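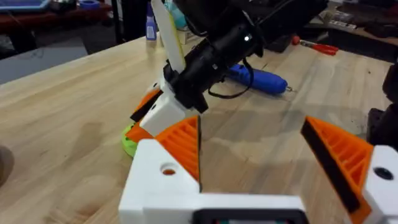

Gripper with the orange ribbed fingers fitted. The second arm stands on its green base across the bench.

Fitting the Climlow Finger Kit to a Two-Arm Bench

Written by Gorazd Georgiou. Checked on the bench by Mirjana Dimitriou.

The Climlow kit replaces the stock fingers on a small desktop arm with printed wedge fingers, ribbed on the faces and padded on the gripping side. It is sold per arm, so a two-arm bench needs 2 kits. We fitted ours to a pair of arms running the Jalletti controller. The steps below follow the order we now use, which differs from the printed sheet in two places.

Before you start

Park both arms and cut power to the gripper motors. The joints will sag a little when torque is released, so support the forearm with one hand. Back up the current gripper limits from the controller menu. You will need a powered screwdriver with a low clutch setting, a short hex bit, thread locker and pliers.

Step 1. Remove the old finger

Open the gripper fully before cutting power. Back out the two screws nearest the finger root and set them aside. If a screw is stuck, use the hand driver. The housing is plastic and the powered one will strip the seat.

Step 2. Seat the wedge

Slide the new wedge onto the housing until it stops. The ribs face inward. If it rocks, clean the mating face with a flat file, two or three strokes at most. The sheet asks for thread locker at this point. We leave it until the alignment check in Step 4 has passed.

Step 3. Drive the screws

Set the clutch to its lowest position. Start each screw by hand, then bring the bit down square to the block and run it in short pulses. Stop at the first click of the clutch. Tighten the left screw, then the right, then go back to the left.

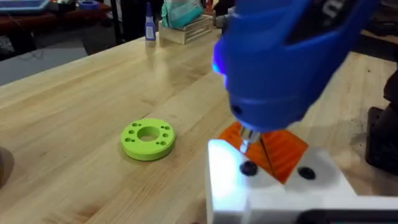 Bit lined up over the left screw, with the second screw to its right.

Step 4. Check alignment

Restore power and close the gripper at the slowest speed. The tips should meet along their full length. A gap at the root means the wedge is not fully seated - repeat Step 2. Once the tips meet, remove one screw at a time, apply thread locker and refit.

Step 5. Set the limits

In the Jalletti menu, set the open limit to 1,000 and the closing force to 666. The sheet gives 1,000 for both, and at that force our pads began to creep. Save the values under a new profile name so the stock settings stay available.

Step 6. Test with small parts

Put a few light pieces on the bench, spaced well apart, and run a pick and place routine with one arm parked.

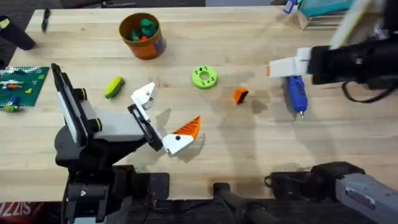
Run the routine at low speed until you get 20 clean cycles, then move to the second arm. Wedges and flat-sided blocks are the easy case. Rings should be taken across the outer edge, with the tips kept clear of the bench by the thickness of a card. If the arms share a work area, set the keep-out zone before running them together.

Notes on the kit

Fit was good on one arm and tight on the other. The pads are the weak point: the adhesive is thin, and Babić sells a thicker pad that fits the same recess. The Sikden fingers use a different screw spacing and will not go on this housing. Spare screws are not included.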